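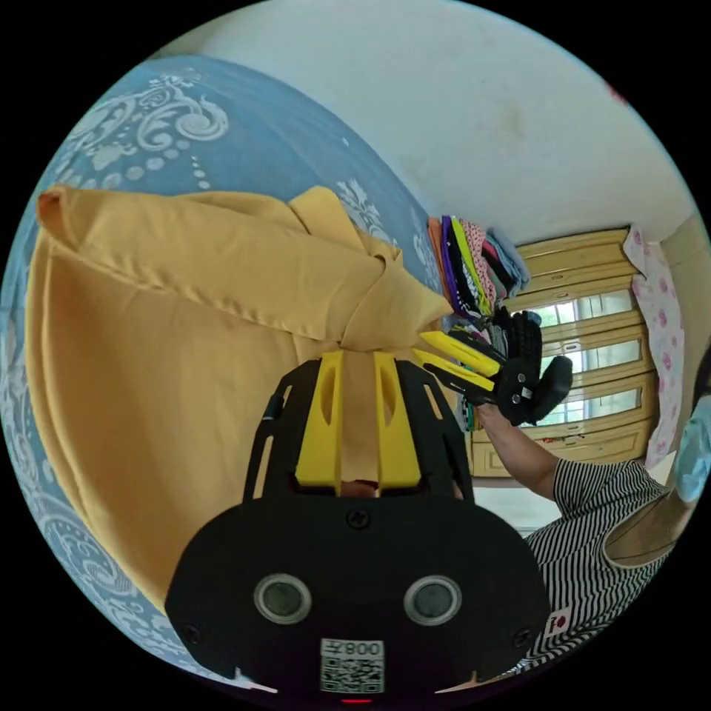
What do you do with the clothes that are too good for the rag bag but never get worn? Mine go in a tub by the door for a month, and whatever I haven't fished out by October goes to the op shop.

Folding arvo! Everything gets tipped onto the bed first so I can't sleep until it's done – works every single time.

Paisley bedspread is my favourite folding table, by the way. Big, flat, and the blue makes every colour pop. Mustard next to it? Gorgeous!

Stack's got orange, purple, lime green, pink... I do not own a neutral wardrobe and I never will :)

Karine taught me to fold jumpers in 3, sleeves in first. Game changer for narrow shelves.

Wardrobe doors next – the hinge squeaks like mad. Any tips? Candle wax has had 4 votes so far!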